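白い作業台「Prustdale」を17か月使った感想。白は白い。

2025年9月8日

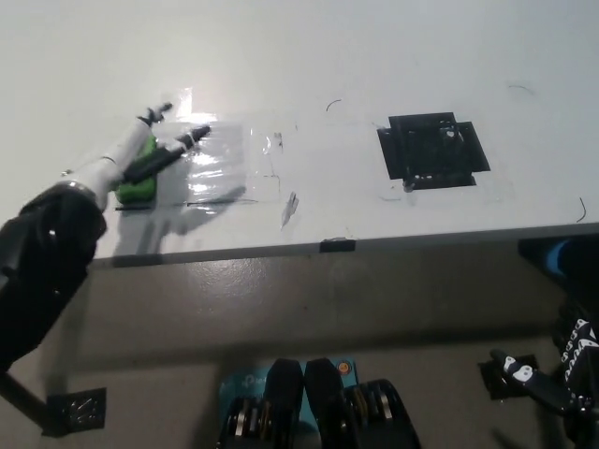 Prustdaleの天板。手前にグレーの縁、上に透明シートと黒いテープの目印。

白い作業台を買う人間は、二種類に分かれると思う。掃除が好きな人と、自分は掃除が好きになるはずだと信じている人である。私は後者で、Planbyの作業台「Prustdale」を買ってから17か月、まだ好きになっていない。

買った店はZuccaroという、家具と工具と、なぜか乾麺を一緒に売っている店。展示品は乾麺コーナーの隣に置いてあって、天板の上にはカタログが一冊だけ、きっちり斜めに載っていた。あの状態の白い台は、それはもう良く見える。わが家に来てからカタログ一冊だけの日は初日の午前中しかなかった。

配送料が2,000円。玄関先までの値段で、部屋までは自分で運ぶ。重さは梱包込みで32キロあり、玄関から作業部屋までの廊下がこんなに長かったとは知らなかった。途中で一度、本気で「廊下で使う」という案を検討した。

組み立ては、同じ部屋で作業しているナザレーノ・コッコ(Nazareno Cocco)に手伝ってもらった。彼は説明書を読まない主義で、私は説明書を読んでも分からない主義なので、最初の脚は上下が逆についた。二回目で合った。付属の六角レンチは指に跡がつくタイプの安いやつだから、手持ちがあるならそちらを使ったほうがいい。ネジ穴の精度は悪くない。天板の裏に貼ってある注意書きのシールは、はがそうとすると必ず途中で裂ける。半分残った。裏なので忘れることにした。

さて天板。

良いところから書くと、明るい。上に置いたものの形と色がはっきり出る。緑のものは緑に見えるし、黒いものはどこまでも黒い。前に使っていた木目の机では、細いものを落とすと木目に化けて二度と出てこなかったが、この台では細い線材の切れ端が一本落ちているだけで、部屋の入り口から分かる。分かるので、気になる。気になるけれど拾わない。そうして三本くらい、くるんと丸まったまま居座ることになる。写真でもちゃんと居座っている。

透明なものについては話が別で、白い天板の上の透明な破片ほど見つけにくいものはない。光が当たる角度でだけ姿を現し、こちらが頭を動かすと消える。何度か、手のひらで先に見つけた。台の欠点かと聞かれると困るが、レビューの星を一つ減らす気分にはなる。

手前の縁。グレーで、天板よりほんの少し立ち上がっている。これは賛否が分かれるはず。

賛のほう。転がってきた鉛筆や小さいネジが、勢いが弱ければここで止まる。床に這いつくばる回数は明らかに減った。うちの床はベージュともグレーともつかない色で、小さい部品を隠すことにかけては一流なので、縁にはかなり助けられている。

否のほう。台の上のゴミを手でさっと払って下で受ける、あの気持ちのいい動作ができない。払ったゴミは全部、縁の手前に一列に並ぶ。並んだゴミを見ると、最初より増えた気がする。あと、長時間腕を置いていると縁の線が前腕に残る。夕方に人と会う予定がある日は袖をまくらないこと。

縁の設計について、Planbyの製品ページにピエリーナ・サーラ(Pierina Sala)という設計担当の人のコメントが載っていて、「作業者と落下物のあいだに、小さな約束を置きたかった」とある。小さな約束。私は三回読んだ。うちのネジはこの約束を半分くらいしか守っていない。

奥行きは600ミリ。壁につけて使うなら足りる。向かい合わせで二人が使うには狭くて、ナザレーノと私は一週間試し、お互いの肘について詳しくなったところでやめた。奥にモニター、手前で手作業、と考えている人は、モニターの脚の形をよく確認してほしい。うちのは脚が大きすぎて、結局モニターは隣の棚に引っ越した。

テープとの相性。ここは需要があると思うので少し長めに書く。

台の上に透明のシートを敷いて、端をテープで留めている。専用マットも別売りであるのだが、値段を見て静かにページを閉じた。敷いただけのシートは、良く言えば実用的、悪く言えばしわがある。照明の下ではよく反射する。きれいに張ろうと一度は端から空気を追い出しながら貼ったのだけれど、最後の角まで来たところで最初の角が浮いていた。あれはそういう遊具だと思う。真っ平らなシートを夢見ている人は、専用マットを買ったほうが心穏やかに暮らせる。

それから、黒いテープで四角い目印を作った。四辺からテープの端が飛び出して、上から見るとちょっと十字っぽい。設計上の意図ではなく、テープをまっすぐ切れなかっただけである。物を置く定位置のつもりだったのに、今では「目印に置くほどでもないもの」がその横に置かれる。目印の中には白い粒や線みたいなものがついていて、これがまた黒の上だとよく目立つ。白い台では黒いゴミが目立ち、黒いテープでは白いゴミが目立つ。灰色の台を買えばよかったのかもしれない。

使ったテープはPekardの黒。粘着は強め。半年貼りっぱなしにした場所をはがしたときは、糊がうっすら残った。消しゴムでこすったら八割方取れ、残りの二割は濡れ布巾と根気で取れた。天板の白が持っていかれることはなかった。これは正直、感心した。縁に巻きつけて貼ったところのほうが、はがすのに手こずる。角に爪が入らない。縁にテープを巻くなら、端を少し折り返しておくといい。私は毎回忘れる。

汚れについて。コーヒーの輪じみは、その日のうちなら水拭きで落ちる。翌日だと二往復。週末をまたぐと、会話が必要になる。油性ペンは無理だと思っていたら、アルコールで消えた。ただし一か所、インクを広げただけで終わった場所があり、そこには今、透明シートが敷いてある。偶然である。

傷は思ったよりつかない。カッターを直接使うのはやめたほうがいいが(やった)、細い線が一本ついた程度で、斜めから見なければ分からない。それでも斜めから見てしまうのが人間で、私はその線の長さを言える。言わないけれど。

ぐらつきは四月に一度出た。床がわずかに傾いているらしく、左手前の脚だけ浮いた感じになり、力を入れるたびにコツ、コツと鳴る。アジャスターを回して直った。アジャスターは台を持ち上げながら回す構造なので、一人でやると腰に来る。ナザレーノを呼んだら、彼は折った段ボールを脚の下に差しこもうとした。気持ちは分かる。そのほうが早かったと思う。

音のことも。天板に硬いものを置くと、わりと高い音がする。夜の作業が多い人は柔らかいものを一枚敷いたほうがいい。隣の部屋で寝ている人がいるなら、なおさら。

細かい不満をもう二つ。

引き出しがない。後付けのトレーがオプションであるが、取りつけると膝に当たる。背の低い人なら平気かもしれない。私は当たったので返品した。返品の手続きは簡単で、Zuccaroの店員は理由の欄に「膝」とだけ書いてくれた。

配線用の穴がない。ケーブルは奥の端から垂らすことになり、壁にぴったりつけると挟まる。指二本ぶん空けて置いている。その指二本ぶんの隙間に、いろいろ落ちる。奥にも約束を置いてほしかった。

買ってよかったかと聞かれたら、よかった。毎日使っているし、天板は丈夫だし、手前の縁には腹を立てつつ何度も救われている。同じ値段で木目調もあったのだが、今選び直してもたぶん白にすると思う。店でまたあのカタログ一冊の天板を見てしまったら、勝てる自信がない。

向いている人:小さいものを扱う人、落とし物が多い人、拭くことを苦にしない人。

向いていない人:机の上を見られたくない人、夕方に半袖で人と会う人。

評価は星五つ中の四つ。減点の一つは透明な破片のぶんで、Planbyに責任がないことは承知している。

追記:裏のシール、残り半分もはがそうとして、また裂けた。四分の一になった。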